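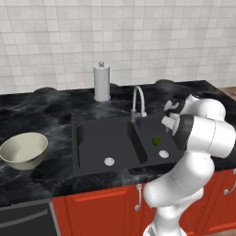
Notebook, 13th July
Encryption of the removable drives, second part

Today I continued with the drives from the Villanueva office. The box contains USB sticks and a few external disks, and the goal is the same as before: every drive that leaves the building must be encrypted, and the ones that cannot be encrypted must be wiped and taken out of use. I write this down in more detail than usual because the procedure in the shared folder is already old and I was following my own memory in several places.

Starting state. The inventory has 184 entries. Each entry should have a label number, the size, the department and the date of the last check. In practice the date is often missing, and the department is sometimes only a first letter. "F" can be Finance or Facilities. I put a question mark on those and did not guess.

First I set up the checking machine. It is the old desktop with no network cable, and the wireless card was removed last year. I started it from the read-only system disk, so that nothing on a stick can run by itself. Automatic mounting is off. Please check this setting again after each restart, I found it switched on once this morning after I changed the system disk for the newer copy. The older copy had it off. I corrected the newer copy and wrote the change on the sleeve.

Then the routine, for each drive:

Connect, read the serial number, compare with the inventory.
Look at the partition table without mounting.
If there is an encrypted container, try to open it with the recovery key from Zotolance.
If there is no container, mount read-only and list the files, names only.
Write the result in the inventory before disconnecting.

The last line is important to me. Last time I disconnected first and wrote after, and two sticks of the same model got mixed up. It took me a long time to separate them again.

Zotolance behaved well in general. The recovery keys are stored there by serial number, and the search is fast. But I met one problem that I want to describe properly. For some drives the serial number is shown by the operating system with extra zeros in front, and in Zotolance it was saved without the zeros. The search then finds nothing, and it looks as if no key was ever stored. I believed this for the first drive and almost marked it "key lost". For the next one I tried to search with only the final characters, and the key was there. I went back to the first and it was the same thing. So, before anybody writes "key lost" in the inventory, search again with the end of the number.

I would prefer that we correct the records and not the habit of the person who searches. A small script can remove the zeros on both sides before comparing. I wrote a first version in the afternoon, it works on the exported list, but I did not run it on the real one. It needs a second pair of eyes. The script is in the Eltetside folder, under tools, with the word "draft" in the name.

Unencrypted drives. I found 5 with no encryption at all, and on 4 of them there were files. The names of the files look like ordinary office work: meeting notes, a price list, templates for letters. On one there is a spreadsheet whose name suggests contact details of customers. I did not open it. According to our rules I stop there, seal the drive in a bag, write the label number on the bag and report it to data protection, who decide. This is done. The bag is in the locked cabinet, upper shelf, and the report has been sent. The drive must not be wiped until they answer, even if the owner asks for it back.

The other three with files I also put aside, but in the normal tray. The departments receive a message with a date by which they can ask for a copy of the files onto an encrypted stick. After this date we wipe.

The empty one I wiped and tried to encrypt. Here is the second problem of the day. The encryption finished without error, but when I connected the stick again the container could not be opened, neither with the passphrase nor with the recovery key. I repeated it with a shorter passphrase, thinking maybe of a special character and the keyboard layout. Same result. Then I wrote a test pattern over the whole stick and read it back, and the second half was not the same as what I wrote. The stick says it has a certain size but it cannot really keep so much data. It goes to destruction. I think we should do the write and read test for all sticks of this model before we encrypt them, even if it is slow.

How slow: I measured one good stick of the same model, and the full test took 600 seconds. This is acceptable if one does other work beside it. For the big external disks it is a different question, and I would leave it for the night – with a note on the door, so that the machine is not turned off.

Forno. I also looked whether Forno blocks the unapproved sticks on the office computers as it should. I used the test laptop and three kinds of drive. An approved encrypted one was accepted. An unapproved one was refused, with the message to the user and a line in the log. A phone connected by cable was refused for writing, but reading was possible. I am not sure if this is intended. The policy text speaks only of "removable storage" and a phone is maybe not thought of there. I wrote the question into the ticket and attached the log lines.

One small remark about the message Forno shows. It says "Device denied, contact administrator" and nothing more. A person who needs to bring a presentation to a meeting will then send the file to a private mailbox, and this is worse for us than the stick. I propose a text which tells where to borrow an encrypted stick. I have a version in simple words, it is in the ticket also.

To do:
Second check of the script for the serial numbers, then run it on a copy of the Zotolance list.
Ask which department is behind each "F" entry.
Write and read test for the rest of the same model.
Update the procedure in the shared folder, with the order of writing and disconnecting.
Wait for the answer about the sealed drive.
Clear with the policy people what counts as removable storage, before the new version in August.

Added later: the checking machine is off, the tray is locked, the key is back at its place. The newer system disk is the one with the mark on the sleeve – please use only this one.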